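Workshop notebook, Fonardale, room 2
Tuesday, started 8:40

Ceiling first, before the heating came up. The rattle that everyone complains about at the back of the room is a loose hanger strap on one of the silver ducts. Put the ladder under it, snugged the nut, ran the fan on high for ten minutes. Rattle gone at low speed, still a faint tick at high. Second strap along may want the same. Did not have the long socket with me.

Fluorescents: one tube toward the back slow to start. Spare tubes are on the shelf over the sink, behind the box of rags. Did not change it.

9:30. Table top. Bassi delivered these tops two winters ago and they were oiled once on arrival, never since as far as I can find in this book. Checked flatness with the long straightedge, lengthwise and on both diagonals. Low spot toward the middle, can get a 0.3 mm feeler under, not a 0.4. Same as the last entry, so it hasn't moved. Legs all sit firm.

Wiped down with a damp cloth, then dry. Left it an hour before doing anything else. Humidity in the room was 35 percent at 9:45 by the dial on the wall, and that dial reads low compared with the one in the store room. The store room one said 41. I trust the store room one.
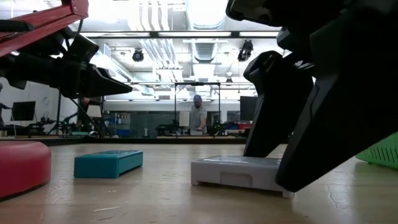
The question for today was whether to sand the whole top or only treat the damage. Sanding means clearing everything and two days of dust in a room where people are trying to work, plus a fresh finish that needs a weekend to harden. The scuffs don't justify it. They are small and shallow, the sort you get from sliding things, and a fingernail barely finds them. The fine crack near the right-hand end on the front side is another matter and is the reason I opened this page. It runs with the grain. Put a pencil tick at each end so we can see if it grows: 57 mm between ticks. If it gets past either tick by the end of September, it gets a proper repair.

For now, thin glue only. Used the Plinby wood glue, cut with a few drops of water, worked in with a razor blade and then pressed with a thumb until it stopped taking any. Wiped the squeeze-out right away with a wet rag. Strip of waxed paper over it, a flat scrap of maple on the paper, one clamp from the edge. Hand tight, no more. Clamp went on at 11:05.

Notes on the glue: the bottle is nearly done and has a skin under the cap. Strain it or throw it out. I would throw it out. New one is on the order with the cloths, Jernport, order 843, no delivery day given yet.

Before lunch, the loose items. Everything that lives on the table gets a felt check, as hard feet are what make most of these marks.

Gray block: the small feet along the base are bare. Turned it over, cleaned the feet with alcohol, cut felt dots to fit and stuck them on. It sits a touch higher now and slides without any noise. If anybody is relying on its height, measure again.

Teal block: flat bottom, no feet. Left as is. Grit had collected in the recess on top, brushed it out.

Red disk: wiped with soap and water. Soft enough that it was never the problem.

Green basket: rough molding line along the bottom edge, sharp enough to catch a sleeve. Took it off with a card scraper and went over it with 220 paper. Good candidate for the longer scratches at the far right. Rinsed the crumbs out of the holes while I had it at the sink.

1:15. Test patch of oil on the underside of the top, left rear corner where it won't show. Two coats, 20 minutes apart, buffed off. It darkens the wood slightly and brings up the grain. I like it, though somebody who needs the top as pale as possible might not. Left a note on the door asking for opinions by the end of the week.

Arithmetic for the order: one can covers about 51 square feet by the label, one coat. We have three tops this size, so two coats each uses up one can and part of a second. Buy two. The leftover can go on the store room bench, which is worse than any of these.

3:05. Clamp off after four hours. Glue line is flush, paper came away clean except for one corner, which I scraped. Pressed down on both sides of the crack with the heel of my hand and could not feel it give. Can still see the line if you get the light across it. Pencil ticks left on. Please do not erase them when wiping down.

Still to do
second duct strap, bring the long socket
slow tube at the back
felt for the other two tables, there is half a sheet left in the drawer
check ticks Friday, then every couple of weeks
work out which humidity dial is right, put both in a bag with damp salt overnight

Oily rags are hung flat outside on the rail, not in the bin. Ladder back in the store room, 3:30.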